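Bottle sorting starts at Dedholm community center
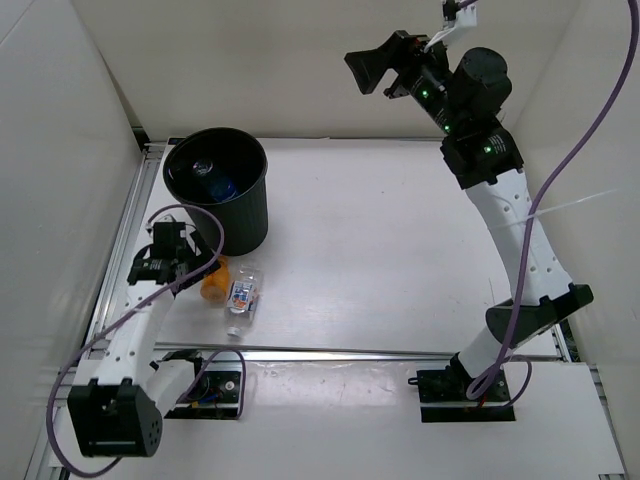 A blue-tinted bottle in the bin, with an orange one and a clear one still to go.

27th September

Visitors to the Dedholm community center can now drop off empty plastic bottles at the front hall on weekdays, under a recycling program run by the local firm Otadeo.

The program began as a trial in February with one drop-off point at the Dreka sports hall. It took in 2000 bottles before the summer break, and the center agreed to take it on for the fall.

Bottles of any color are accepted, clear or tinted, as long as they held drinks. Labels can stay on. Caps should be screwed back on before the bottle goes in, and any liquid left inside should be poured out at the sink by the restrooms. Bottles that held oil, paint or cleaning products will not be taken and should go in the regular household trash or to the county site.

Small round bins have been placed in the hall, the upstairs meeting room and the kitchen. They are emptied into larger sacks at the end of each day, and the sacks are picked up once a week.

Maureen Pearce, who manages the building, said the small bins were picked to fit next to desks and under counters.

"We had one big container by the door last year and people used it for everything," she said. "Coffee cups, newspapers, half a sandwich. With the small ones you can see what's in there when you walk by."

Pearce said 138 households have signed up for the reminder list, which sends out a note the day before each pickup. Signing up is free and can be done at the front desk. People who are not on the list can still bring bottles.

There is a limit of 26 bottles per visit. Clubs and schools with more than that are asked to call ahead so that extra sacks can be put out. The Sjöberg swim club has already booked a drop-off for the bottles from its fall meet.

Otadeo will pay the center a small amount for each full sack. The first $200 will go toward new shelves in the kitchen, and the center has not yet decided how to use anything beyond that.

Glass and cans are not part of the program. Pearce said cans may be added next year if there is room to store them.

The front hall is open for drop-offs from 9 a.m. to 5 p.m., Monday through Friday. The side entrance on the parking lot is closed for repairs, so bottles should be brought in through the main doors.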